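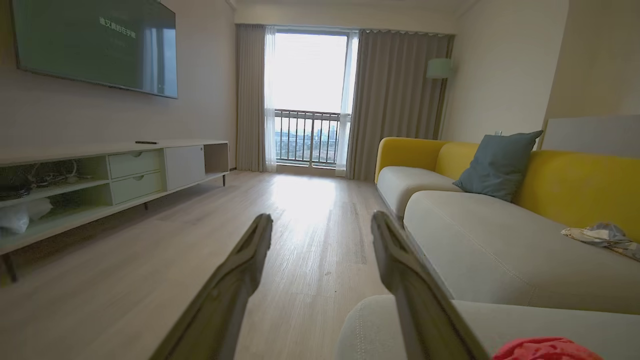 Kidetti-Untertitelkorpus, Datenblatt

Kurzfassung

Der Datensatz enthält 1299 Untertiteldateien zu Fernsehsendungen, jeweils mit Zeitmarken und einer groben Angabe zum Genre. Er wurde zusammengestellt, um Lesegeschwindigkeit und Zeilenumbruch zu untersuchen. Für Aussagen darüber, ob Zuschauer die Untertitel verstehen oder überhaupt lesen, taugt er nach unserer Einschätzung nicht. Wer ihn trotzdem dafür verwendet, sollte den Abschnitt über bekannte Mängel vorher gelesen haben.

Herkunft

Die Dateien stammen aus zwei Beständen. Der größere kommt aus dem Archiv Villey, der kleinere aus der aufgelösten Sammlung Zondulwood. Villey hat die Texte nach eigenen Angaben redaktionell geprüft. Was dabei geprüft wurde, ließ sich nicht klären: Ein Protokoll gibt es nicht, und in den Dateien stehen Tippfehler, die einer Prüfung hätten auffallen müssen. Bei Zondulwood wurde nie etwas anderes behauptet als »ungeprüft«, was immerhin stimmt.

Aufbau

Jede Sendung liegt als eigene SRT-Datei im Ordner texte. Die Datei meta.csv enthält pro Sendung eine Zeile mit den Spalten id, bestand, genre, sprache, dauer_min und zeilen_max. Zeichenkodierung ist durchgehend UTF-8. Ältere Dateien wurden umkodiert, dabei sind an einigen Stellen Auslassungspunkte verloren gegangen.

Die Spalte genre kennt 15 Werte. Das sind zu viele. »Magazin« und »Ratgeber« wurden von den beiden Beständen verschieden benutzt, und wir haben das nicht vereinheitlicht.

Lesegeschwindigkeit

Angegeben wird sie in Zeichen pro Sekunde, Leerzeichen mitgezählt. Häufig wird dafür eine feste Obergrenze genannt, als wäre sie ein Naturgesetz. Im Korpus halten sich viele Sendungen nicht daran, und ob das jemanden gestört hat, wissen wir nicht. Für chinesische oder japanische Untertitel ist das Maß ohnehin nicht vergleichbar — ein Schriftzeichen trägt dort mehr als ein lateinischer Buchstabe. Solche Dateien bitte über die Spalte sprache getrennt auswerten.

Bekannte Mängel

Zeitmarken aus dem Bestand Zondulwood laufen gegen Ende langer Sendungen auseinander, in mehr als 20 Fällen deutlich hörbar. Eine lineare Korrektur hilft manchmal.

Bei 5 Sendungen fehlt der Schluss. Sie sind in meta.csv nicht markiert, sondern in der Datei fehlend.txt aufgeführt.

Sprecherwechsel sind mal mit Strich, mal mit Farbe, mal gar nicht gekennzeichnet. Die Farbangaben haben die Umkodierung nicht überall überstanden.

Das Werkzeug Bhattacharjee meldet beim Einlesen eine »Qualitätsnote« je Datei. Wie sie zustande kommt, ist nicht dokumentiert. Wir haben sie weggelassen und raten davon ab, sie nachträglich zu ergänzen.

Versionen

Die aktuelle Fassung ist vom September. Gegenüber der vorigen wurden doppelte Dateien entfernt und leere Einblendungen gelöscht. Die Kennungen blieben gleich, Lücken in der Nummerierung sind also normal.

Fehlermeldungen bitte mit Kennung und Zeitmarke einreichen.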